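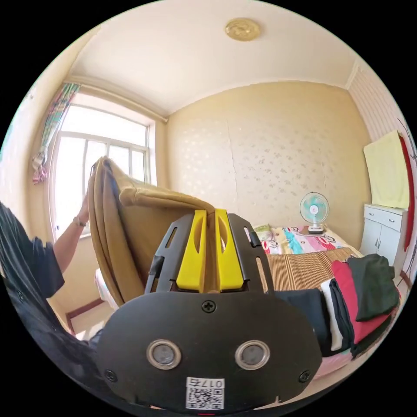

Plukia Home Handling – equipment planning notes and data card

Version: 3/10/18
Maintainer: Jamila Hettiarachchi, Zimisthorpe

What this covers

Plukia is a set of recordings of household work done with hand-held grippers, mainly clothes and bedding in bedrooms. This file sits beside the data and records what we need to buy for the next round, which starts in July. The index format is described in a separate file.

Equipment per kit

– one gripper body with camera and mounting plate
– one pair of yellow fingers, fitted
– 2 spare pairs of fingers
– 4 batteries and a charger
– printed ID labels

We run 11 kits at present. Koval quoted for complete units and Darnach for fingers and screws only. Both quotes are in the budget folder. Prices exclude delivery.
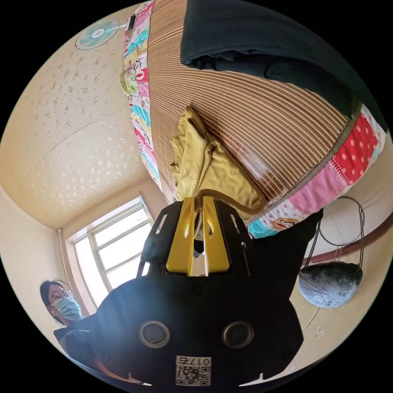 Khaki garment at the gripper fingers, over a bed with a slatted sleeping mat.

What to budget for

Fingers are the main running cost. Thick cloth is harder on them than shirts and pillowcases, so order 40 spare pairs if the clothing tasks stay in the plan. Labels are cheap but must be ordered early – a kit can't be issued without one.

Allow for storage as well. Each site sends its drives back weekly, and we keep two copies until the files have been checked.

Not included in the budget: travel, furniture, or payment to households. These come under the site agreement.

Known gaps

Few of the homes have large rooms. Battery life on the newer bodies has not been measured. The Darnach fingers have not been tried on the older brackets, so hold that order until a sample pair has been fitted.

Changes to the kit list go to Jamila before any order is placed.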